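Section 4: Inside the case (processor, card and memory)

These steps cover the refurbishing of donated desktop towers at the Oltville bench. If you have come straight to Section 4 because Section 3 was all about labels, go back and read the part on backing up the owner's drive. We will wait.

Before you start

Shut the computer down, pull the power cord from the back, and press the power button once to drain what is left. Lay the tower on its side with the open side facing up. Screws go in the Mersha tray, which has lids. Coffee goes on the other table, which does not have a computer on it.

CAUTION: Touch bare metal on the case before you touch any part of the board. Repeat whenever you have been away, including "only for a second."

4.1 Processor

1. Take off the cooler and clean the old paste from the top of the processor with a lint-free wipe. If the wipe comes away gray, get another wipe.

2. Find the loading lever beside the socket. Press it down slightly, ease it out from under its catch, and let it rise under control. It is a spring with opinions.
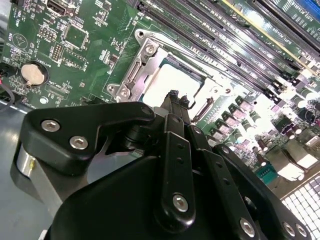
3. Swing the bracket open and lift the processor straight up by its edges. Do not slide it, tilt it, or pry at a corner with the small screwdriver you have been holding since step 1.

4. Put the processor in a Flerkeo clamshell, write the job number on the lid, and close it. The going rate for a replacement is more than the 36 dollars we get for some of these towers.

NOTE: If the board's clock has been losing time, replace the coin cell now, while you can reach it.

4.2 Graphics card

5. Check whether there is a card in the expansion slot. Plenty of office machines never had one.

6. Move loose cables away from the card. Remove the screw or open the latch at the rear of the case, then release the catch at the end of the slot.

7. Hold the card by its edges and pull straight up. A little rocking lengthwise is fine – wiggling it like a loose tooth is how slots get retired.

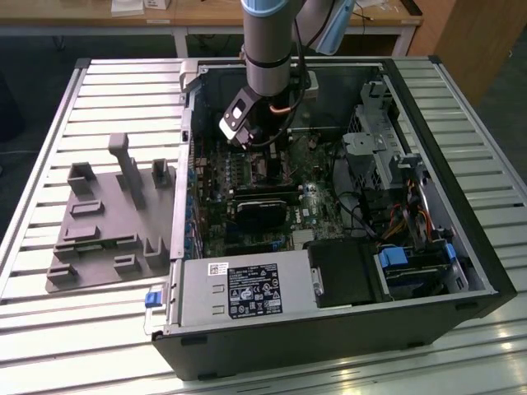

8. Bag the card and set it aside, fan side up. Do not stack cards, however neatly you stack things at home.

4.3 Memory

Memory is the part everyone thinks they already know how to do, and it accounts for most of the towers that come back to us beeping. Modules go in one way only, and the notch decides which way that is. Read the label before you pull anything; on the green module in the picture, the white label is on the right half of its face, so it can be read while the module is still in its slot. Copy the part number onto the job sheet in handwriting that somebody else can read.
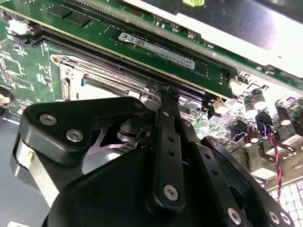
Parts are matched on the job sheet, and mixing them up costs an afternoon. The Flulldale price list goes by part number, and a wrong digit will get you something handsome that fits nothing. Even with a green module seated and its white label facing you, check the number twice before you order.

9. Open the retaining clip or clips on the slot. The module should lift slightly.

10. Pull it out by the edges, keeping your fingers off the gold contacts.

11. To refit, line up the notch, press evenly on both ends, and wait for the clips to close. If they have not closed, it is not in. Force is not the next step.

CAUTION: Do not open the power supply. There is nothing in there for you.

4.4 Leaving a case open overnight

12. If a job runs past closing, leave the socket bracket down, even with no processor under it, and lay a clean antistatic sheet over the board.

13. Write the job number and the last step completed on the job sheet. "Nearly done" is not a step.

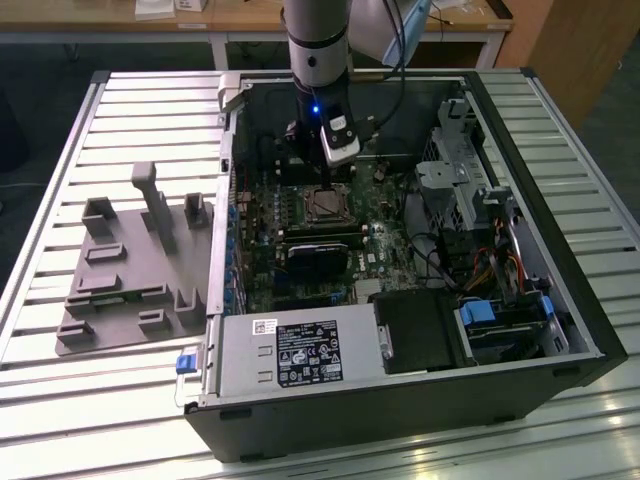

Sinan Sönmez adds that step 13 should be done before step 12, as the sheet hides the board and people then guess. He also asks that the processor's clamshell stay with the tower's own tray overnight and not travel to the parts shelf, where job 198 spent most of April.

14. In the morning, touch bare metal, take off the sheet, and carry on from the step written down. For refitting the cooler, go to Section 5.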